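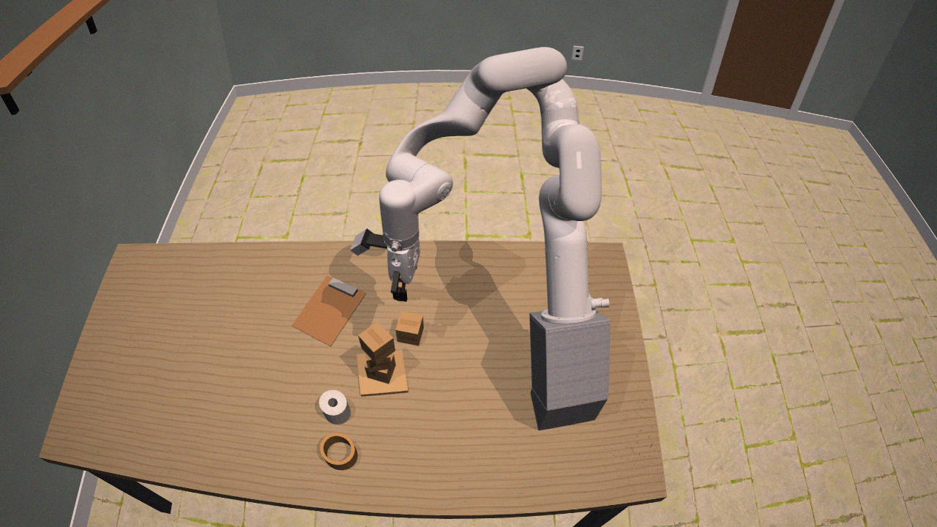 Une table en bois apparent diminue-t-elle le stress des personnes qui y travaillent ? Les données réunies jusqu'ici ne permettent pas de l'affirmer, et l'effet, s'il existe, est trop faible pour guider un achat de mobilier.

4.2 Retour sur l'effet apaisant du bois

L'idée d'un bois « apaisant » circule depuis longtemps dans la littérature sur l'aménagement intérieur et davantage encore dans les brochures de fabricants. Nous l'avons reprise à notre compte lors de l'enquête pilote de Basavau, sans assez la questionner. Les participants y jugeaient les plateaux de bois plus « chaleureux » que les plateaux gris, et nous en avions déduit un bénéfice sur la tension ressentie. Or un adjectif coché sur une échelle ne renseigne guère sur l'état de celui qui coche.

L'étude principale, menée à Cirndale, portait sur 106 adultes répartis entre deux salles identiques au mobilier près. Chaque séance durait 50 minutes et comprenait une tâche de relecture, une pause assise et un second questionnaire. Après exclusion des dossiers incomplets, il restait 88 participants. L'écart de stress déclaré entre les deux groupes va dans le sens attendu, mais son intervalle de confiance comprend zéro. La fréquence cardiaque ne distingue pas les groupes. Quant aux erreurs de relecture, elles sont légèrement plus nombreuses du côté bois – résultat que nous nous garderons d'interpréter, pas plus que nous n'aurions dû interpréter le résultat inverse.

Une difficulté tient à la définition même du stimulus. Sous le mot « bois », les travaux antérieurs rangent du massif, du placage, des papiers imprimés et des surfaces de synthèse. La teinte, la finesse du veinage et son orientation sont rarement rapportées, et les surfaces voisines ne le sont presque jamais. On compare alors un matériau supposé à un autre, alors que le participant a sous les yeux un ensemble de couleurs et de motifs.
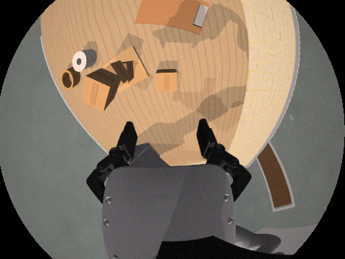
Figure 3. Plateau clair à veinage fin, bordé sur un côté d'une bande crème à motif de lignes jaunes.

La figure 3 rappelle qu'un plateau veiné peut voisiner avec un second motif, régulier celui-là. Dans une telle configuration, attribuer une réponse au seul veinage paraît hasardeux. Le protocole d'Urio, souvent cité à l'appui de l'effet, ne contrôlait pas ce voisinage. Celui de Cultham le faisait, et n'a rien trouvé de net.

Nous ne soutenons pas pour autant que le matériau soit indifférent. Un plateau agréable au toucher peut être préféré pour de bonnes raisons, et notre effectif exclut mal un effet modeste. Il faudrait sans doute approcher 1 000 participants pour trancher, avec des mesures prises sur plusieurs semaines. À notre connaissance, aucun essai de cette taille n'a été engagé.
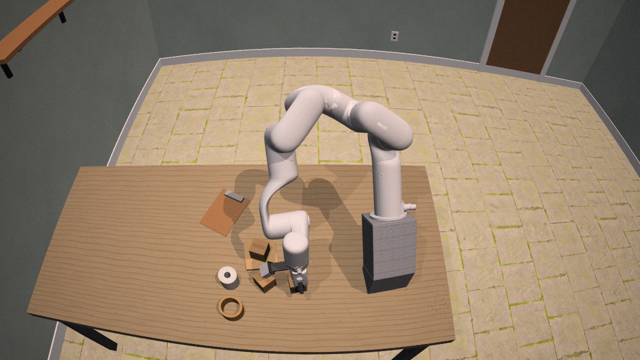
4.3 Limites des mesures déclaratives

Les questionnaires ont été remplis sur place, à la table évaluée, ce qui a pu rendre l'objet de l'étude transparent. Plusieurs commentaires libres mentionnent d'ailleurs le mobilier avant toute question à son sujet. Nous les avons conservés dans l'analyse, faute d'un critère d'exclusion fixé à l'avance.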